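About Flarance

Flarance sells mugs and cups, and the small shelves people keep them on. The shop opened one January in a former feed store on the main street of Wornden, with 18 designs and one display table. Today we ship from the same building and stock 80.

We buy from small potteries and factory overruns, and we look for pieces that can live next to each other. Most of our customers own mugs that never matched in the first place. A blue one from a relative, a green one from a yard sale, something with a pattern that seemed like a good idea. We think a mixed shelf looks better than a boxed set, and that is how we sell.

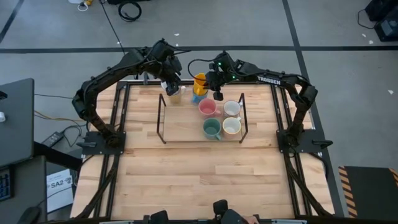
The Lurkinell rack is the only piece of furniture we make ourselves. It is a light wooden shelf between two black metal end frames, and it sits low on a counter or table. It comes in one size. We ship it assembled, with felt dots for the feet in a paper envelope. Last year we sent out 2,687 of them, mostly to apartments and office break rooms.

Before a design goes into the catalog, we try it on a rack with the mugs we already carry. We check whether the handles get in each other's way and whether a tall cup makes a short one hard to reach. Our standard try-out group is 7 mugs, which suits most households we hear from. Plain colors go in first and patterns after. 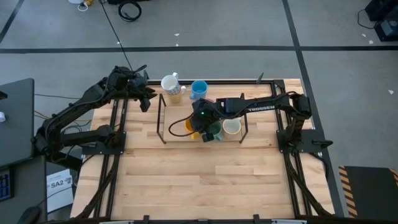
Stacking gets its own trial. A straight-sided mug will usually take another on top, but a flared cup often will not, and a faceted one depends on the rim below it. If a pair wobbles we say so on the product page. We do not recommend stacks of three at home. 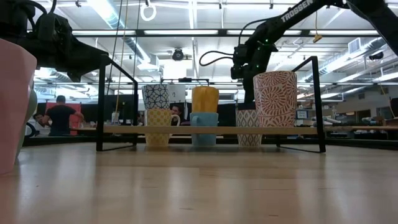 Stacked cups on the rack, with the red sunburst pattern at right.

Orders are packed in the back room in shredded paper and double-walled boxes. If a piece arrives broken, send us one photo and we will replace it or refund it, whichever you prefer. You do not need to mail back the pieces.

The shop is open Tuesday through Saturday. Chipped seconds are on the low table by the door and are sold in person only.

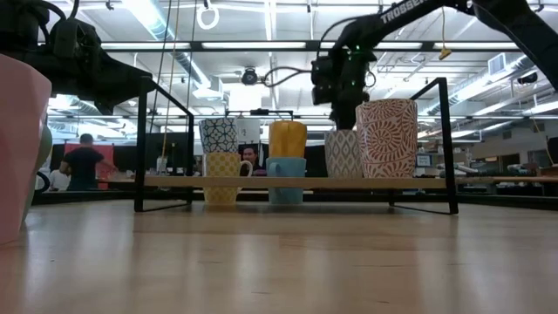 H. Ateş

I write these pages and answer most of the email. If you are trying to match an older Flarance mug, tell me the color and how tall it is, and I will check the stockroom.

Recent
Wed 24 August: Store closed for inventory
Choosing a mug for a small shelf
Lurkinell rack: care and cleaning
Seconds table: what counts as a chip
Shipping and returns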